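**tavberg_owner** – Anyone else running the Callel gripper kit? Paid 1358 for mine in November. I'm using it on small cartons, Norit boxes and the like.
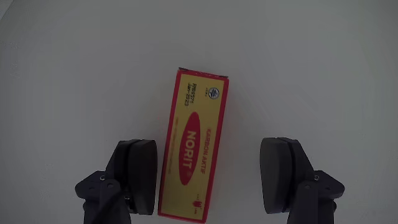
Pads are fine on thin cardboard. My complaint is the software, which drops the connection nearly every Thursday backup.

**nurach13** – Fine? Mine crushed 2 out of 20 on default force.

**tavberg_owner** – Default is too high. Turn it down first.

**Orest Boiko** – Disagree, the pads are too stiff. I went back to Vukadinović ones.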